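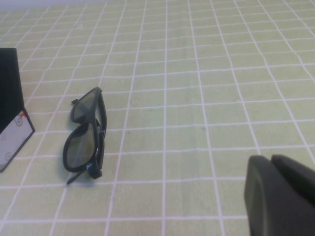 Fig. 1. The black 3D glasses on the green gridded cloth, gripper at lower right.

Project report, part 2: what we bought and what we should have bought
October 6, 2021

My half of the project was the shopping, so this part is mostly about money. The department gave us £1,623 for the whole year, which sounded massive to me in February when we wrote the proposal. The arm itself was already in the lab (an old Mak that two earlier groups had used), so everything else had to come out of that pot: fingers, wrist camera, mounting plate, cables, a work surface and things to pick up.

I got quotes for the fingers first. Puron had a lovely set with force sensing, but it would have eaten more than half the budget on its own and the delivery time was 7 weeks. Tallasix did a plainer pair with no sensing at all. I went back and forth on this for ages! In the end we took the Tallasix ones and put the difference towards a better camera, and I still think that was right for what we were doing. If I were planning a project with soft or breakable objects I'd probably choose the other way round.

The camera came from Wimmont. Please, if you're next year's group, check what is in the box before you order. Ours came without the bracket, and the bracket was another £108 plus postage. I had put down nothing for brackets. I had also put down nothing for spare screws, cable ties or the longer USB lead, and those small bits came to £23 in the first fortnight.

The cheap stuff was much more fun to plan. We wanted a cloth with a regular pattern so we could judge by eye how far off a grasp was, and the green one with thin white lines did the job for pocket money. It does wrinkle, so the squares are only a rough guide – I'd budget for a stiff printed board as well if you need proper measurements. For objects I made a list of awkward shapes and tried to get most of them free. Folded 3D glasses were high on mine, with their thin arms, see-through dark lenses and shiny rims, and they cost us nothing.

Things I'd put in the plan from day one next time: postage on every line, a spare set of fingertips, and a proper chunk held back for whatever you forgot. I held back £50 and it was gone before the arm had moved. The full order list with prices is in Appendix B, and the two quotes we turned down are behind it.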